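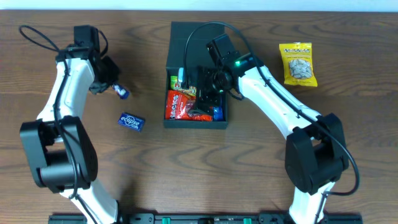
Seat pitch is the wrong number to regulate

Fiona Mackay
2026-10-12

The consultation on minimum seat dimensions closed in August, and most of the published responses argue over pitch: the distance from a point on one seat to the same point on the seat in front. Passenger groups want it raised. Airlines want it left alone. Both sides treat it as a measure of room, and it is a poor one.

Pitch includes the thickness of the seat back. Two cabins with the same pitch can differ by 2 inches at the knee, depending on the foam, the position of the magazine pocket and whether a screen is fitted. A passenger comparing fares has no means of knowing this. The figure on the booking page is accurate and tells them very little.

I would replace it with two measurements. The first is knee clearance, taken from the seat back cushion to the nearest hard surface in front, with both seats upright. The second is usable width at the hip, taken between the armrests. A tape measure is enough for both. Carriers should publish them by row, and by aircraft type, at the point of sale.

Draston already does something close to this on its longer routes. Its seat map gives knee clearance in millimetres, and for the row I usually book the figure is 508. Oyelaran, flying the same type between the same airports, gives pitch only. When I asked for the clearance, I was sent the pitch again.

The usual objection is cost. Seats are changed in batches, so a fleet may carry several layouts at once, and the aircraft may be swapped on the day. Both points are fair. Neither prevents publication of the figures for the scheduled layout, with a note that it may change. Airlines already do this for meals and sockets.

A second objection is that passengers choose on price and ignore everything else. Some do. Vultilley nevertheless sells extra legroom on most of its flights, and would hardly bother if there were no takers. Those buyers deserve to know what they are paying for, in units they can check.

A legal minimum may still be needed, mainly for evacuation. That case should be argued separately, on test evidence, using the same two measurements.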